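**Ticket 516 – glare on instrument tips, Room 22**
Opened March 5, 2024. Site: Himgate

Metal close to the lens washes out to white. Jaw detail is hard to read when the two instruments meet.
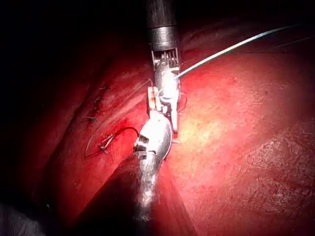

Chuang replied that the light level should come down before anyone touches the exposure.

Light set to 260. Jaws open at the incision, suture thread visible across the tissue.

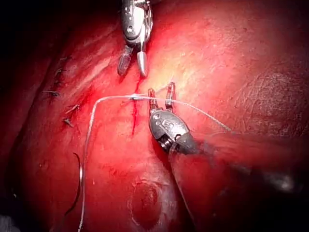
Oden: Thread is what matters to us. Please keep this setting on the ticket and don't close it until the corners are checked, they go very dark.

Status: open, corners pending.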